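Section 4 of the Kolterano home study guide. Read section 3 first if you haven't loaded your word list yet.

## 4. Setting up your revision plan

The box says Kolterano will build a plan "in moments". Set aside an evening. The software does most of the sums, but it relies on what you tell it, and most people tell it they will study far more than they ever have before.

### 4.1 Before you start

You will need:

- your Kolterano licence card
- the Vrettos vocabulary deck (3,824 cards, already on the disc)
- the date of your entrance test
- a record of what you did last week, hour by hour, if you can bear to write one

**Note:** The Bolodine maths pack is sold separately. The plan works without it, though the planner will keep suggesting you buy it. Press *Not now* and carry on.

### 4.2 Take the starting test

1. Open **Planner** and choose **New plan**.
2. Choose **Full starting test**. There is a short version with 13 questions. Skip it. A lucky guess or two in a test that small can move your level up by a whole band.
3. Sit the full test in one go, with the timer on and your phone in another room.
4. When it ends, write your score down on paper before you press **Next**. The following screen shows a "projected score", and it is easy to remember that one instead.

**Caution:** Closing the program halfway through wipes the test. There is no saved copy and no warning.

The projected score assumes you finish every session in the plan. We can't tell you how often that happens, and neither can the planner. Treat it as a guess made by something that wants you to feel cheerful.

### 4.3 Set your daily hours

1. Go to **Planner > Hours**.
2. Enter the time you spent studying on an ordinary day last week. If the answer is none, enter twenty minutes.
3. Leave **Stretch mode** switched off.
4. Block out meals, travel and sleep. The planner treats any blank hour as free, including three in the morning.
5. Press **Build**.

If the planner says your target can't be reached, it will offer to double your hours. Decline. Lower the target by one band and build again — you can raise it later, once there is a month of real sessions behind it.

**Note:** Meal blocks are half an hour by default. Drag the lower edge of the block to make it longer. 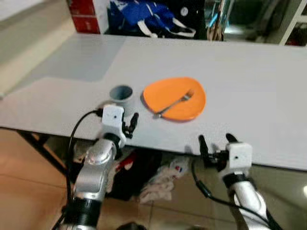
### 4.4 Choose how the cards are dealt

The Vrettos deck can be dealt in three ways.

| Setting | What it does | Our view |
|---|---|---|
| Steady | Same number of new cards each day | Best for most people |
| Front-loaded | Up to 700 new cards in the first week | Looks brave, rarely lasts |
| Adaptive | Changes with your results | Slow to notice when you're guessing |

1. Open **Cards > Dealing**.
2. Pick **Steady**.
3. Set **Review before new** to *Yes*.
4. Turn off **Count as known on first try**. It is on by default, and it flatters everybody.

### 4.5 Check the plan after a fortnight

1. Open **Reports > Sessions** and compare the planned sessions with the finished ones.
2. If you finished fewer than half, cut your daily hours and rebuild.
3. Take one practice paper from the Kernmont set, on paper, with no hints.
4. Compare that mark with the one you wrote down in 4.2, step 4. Ignore the progress ring on the home screen, which goes up whenever you log in.

**Caution:** Don't use the same Kernmont paper twice. A second sitting mostly measures your memory of the first.

A message reading *Error 83* at this point means the report has no finished sessions to work with. Check that the clock on your computer is right. If it is, the report is probably right too.

To carry your plan over to a second computer, go to section 5.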